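December 2019

Feet up, finally. I have a bag of frozen peas on my left ankle and a blanket over everything else, and I'm going to try to get all of this down before I fall asleep on the sofa again.

So, the audition. It was for Zallumari, the touring show I've been going on about in here since June, and they held it at the Lockwood, up on the top floor where the windows don't shut. I got there far too early (the early bus into Onholm or the one that makes you late, those are the choices) and sat on the stairs eating a banana and watching everybody else arrive looking much more stretched than me. One girl had her whole leg up on the banister while she was on the phone! I did some ankle circles and tried to look as if that was my usual method.

They gave us numbers to pin on. I was 28, and the pin went straight through my top into me, which woke me up if nothing else. Then a jazz warm-up, fast, across the floor in lines, and I was all right, I think. The turns were fine to the right and a bit of a muddle to the left, same as ever. I keep writing "practise left turns" in this diary and then practising right turns because they're nicer.
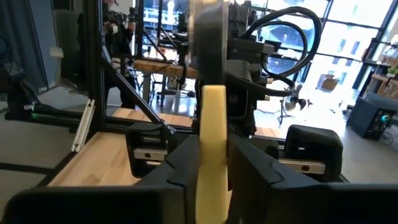

## The routine bit

After the warm-up they taught us the long piece, and oh, I loved it. It starts like a slow samba, very low in the knees, and then the drums drop out and you're suddenly doing something near to contemporary, rolling over one shoulder and coming up facing the back. I must have gone over that shoulder thirty times and I've got the bruise coming already. The choreographer talks very quietly and never counts, she sings the steps instead, "ya-da-DUM and away", and by the end I was singing them too. I'm still doing it now. Ya-da-DUM.

I went wrong once, in the first group run. I came up facing the front when the rest of my line was facing the back, so I had a lovely long look at the panel and they had a lovely long look at me. I grinned. What else can you do? Second time it went beautifully, and I held the balance at the end until the music had stopped altogether. I was so pleased with that I nearly forgot to walk off.

Then the acting part, which I'd been dreading. We had a page each to read, mine was a woman who has missed a ferry and is pretending she doesn't mind. I'd practised it in the kitchen all week in a big tragic voice, and at the last second I did it small and cross, a bit like my aunt in a post office queue. Somebody on the panel laughed. A kind laugh, I've decided.

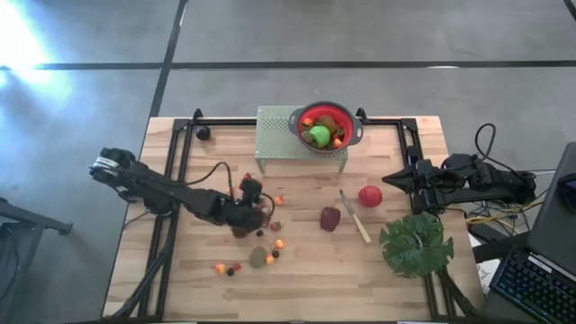
*Red colander up on its little green stand.*

No answer today, of course. They're seeing another lot at Plakel next week and then they ring round. I've told myself I won't carry the phone from room to room, and I've carried it from room to room ever since I got in.

## Money, shoes, and so on

Did my sums on the bus home. The jazz shoes are finished, the left sole has come away right round the toe and I danced the whole day on tape. New ones will be the best part of what I've got put by for the month, but I've had a bit of luck: the Tuesday beginners' class wants me to cover until the holidays, and I sold the old tap shoes and the silver costume for £100 the pair. I was sad about the silver costume for a minute or so. It itched.

The tour would mean living out of one bag through the spring, and I worked out that one bag will not hold my hair things, never mind clothes. The theatre they open in seats 200, smaller than I'd imagined, and I like that. You can hear people breathe in a room like that. I did a panto once in a great barn of a place and it was like waving at a field.

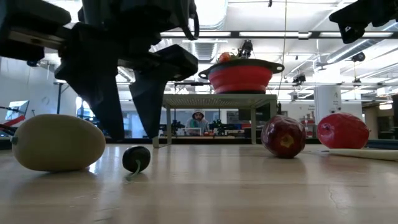
*Pale yellow-green one at the far left, lying on its side.*

Mum rang while I was running the bath and wanted to know what I'd worn, what I'd eaten, and if there'd been anyone there off the telly. Black, a banana, no. She's lit a candle anyway.

Things for tomorrow:

- ring the shoe shop, ask if they still do the split sole in my size
- left turns. LEFT
- wash the black top and get the blood out (cold water)
- plan something for the beginners, they're bored of the grapevine and so am I
- send the theatre form back, it's 3 pages and I've done one

The peas have gone soft so I'll have to get up and swap them for the sweetcorn. Bath's probably stone cold as well.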